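Taking old desktop computers apart: tips from the Worville bench

Posted 18 November 2018 in Workshop Tips

Readers have asked for something on stripping down old office desktops, so this page covers the parts that come out most often: drives, memory and the processor. Most of it comes from the Plarnon study, in which a robot arm was set to take parts out of desktop computers and every failed attempt was written up with its cause. The study ran to 67 attempts and 35 of them failed. The causes are useful to anyone doing the same job by hand.

Before you start

Shut the machine down, switch off at the wall and pull the mains lead out of the back. Hold the power button in for a few seconds. Leave the power supply itself closed up. It can hold a charge after it has been unplugged and there is nothing inside it you need.

Lay the case flat

Lay the tower on its side with the open side facing up. Gravity then holds the boards and drives where they are while you free them. The Plarnon trials were all done this way, on a slotted metal bench, with the parts tray kept to the left of the case for every attempt.

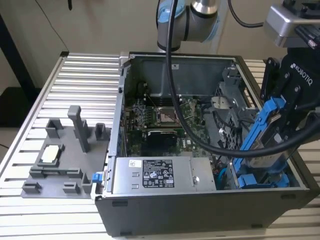

A hard drive in its blue caddy held in the gripper, with the fixture tray beside the case.

Drives

Drives in plastic caddies need no screwdriver in most office machines. Take off the data cable and the power cable first, holding them by the plugs. Squeeze the two sides of the caddy together, keep squeezing, and draw it out in line with the bay.

Of the 35 failures, 19 were drives that jammed part of the way. The usual cause was tilt. If one side of the caddy leads the other by even a little, it binds against the bay, and pulling harder makes it worse. The method that worked best in the study was to stop as soon as the resistance went up, push the caddy back 2 mm, level it and pull again. The arm did this by measuring force at the wrist. By hand you can feel the same thing if you pull slowly.

Cables

Loose cables were the next most common cause of trouble. They get under the fingers or catch on a caddy as it lifts. Tuck them to the side of the case before reaching in. A strip of masking tape will hold a bunch of them back and peels off cleanly afterwards.

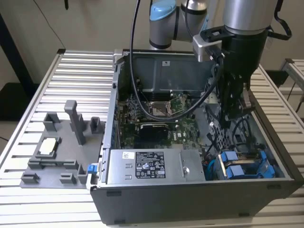

Work from the same side each time if you have several machines of one model to get through. The study compared a fixed order of work with one chosen afresh for each machine, and the fixed order gave fewer failures. It was also quicker to find out where something had gone wrong. The order used was cables, drives, memory, processor.

Memory

Push the clips at the ends of the slot outwards. Some boards have a clip at one end only. Lift the module straight up by its edges and keep your fingers off the gold contacts.

Processor

The heatsink has to come off first. Warm paste lets go more easily than cold, so if the machine still runs, leave it on for ten minutes before you unplug it. Undo the screws a turn at a time in a cross pattern and twist the heatsink gently before lifting. Then release the lever, open the metal bracket and lift the chip straight up. Close the bracket again afterwards to protect the socket.

A place for every part

The tray did more for the results than we expected. Each part had its own holder, so it was always set down the same way up and in the same spot. Wong's printed tray files are free to download and can be altered to fit other parts. An egg box will do for screws, and a shallow cardboard lid with the outlines drawn on in felt pen is fine for the rest. Keep bare chips and memory off carpet and out of ordinary plastic bags.

The Hirnent write-up has the full table of attempts. A second set of trials, on putting the parts back in, begins in January.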